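Open House at Climcombe: Trays, Bins and a Very Good Cinnamon Bun

4 min read

I went to the Climcombe open house on Saturday mostly because my neighbor Igor Oravec had a spare seat in his car and I had no plans. The building went up in 1854 as a wool store (there's a date stone over the side door, half hidden by ivy) and it's now split into workshops that sort and repair small parts. Sounds dull. I loved it!

They took us around in groups of 15, and ours was led by Adjoa Dankwa, who talks fast and walks faster. First stop was the sorting hall, where everything lives in bins. Deep ones, stackable ones, little ones with label slots, and plenty of plain gray trays that had clearly earned their scratches. I have a weakness for anything that holds other things, so I fell behind the group almost right away.

Adjoa told us they'd tried nice new white trays one winter and everyone went back to gray within a month, as the small pieces were easier on the eyes that way. She also said sloped sides are the thing to look for if you're buying for home, and I wrote that down, as my screw drawer is a disgrace.
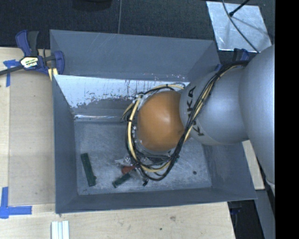

Upstairs was the repair room, which smelled like my grandfather's basement. Long benches, good lamps, jars of washers. A man named Gorazd Kneževič let us have a go at sorting a mixed handful by feel, eyes shut, and I got two right. Igor got all of his and has brought it up several times.

The shop at the end sells off old storage. I bought a set of 14 shallow drawers that rattles like a tea cart and needs a new back panel (we had to lay it across the rear seat with my coat under it). The buns in the yard were from Říha, cinnamon, still warm, and I'd go back for those alone.

Two small grumbles. The parking field at Plarside was pure mud, and the last group of the day got cut short by a good ten minutes. If you go next time, book the morning and wear boots.

Comments

Ataberk A.: We were in the last group! Missed the repair room completely. Did the shop have any of the label-slot bins left?

Lorna: Sloped sides, yes. I changed mine over in August and stopped breaking my nails on the corners.

Igor O.: All of them. Eyes shut.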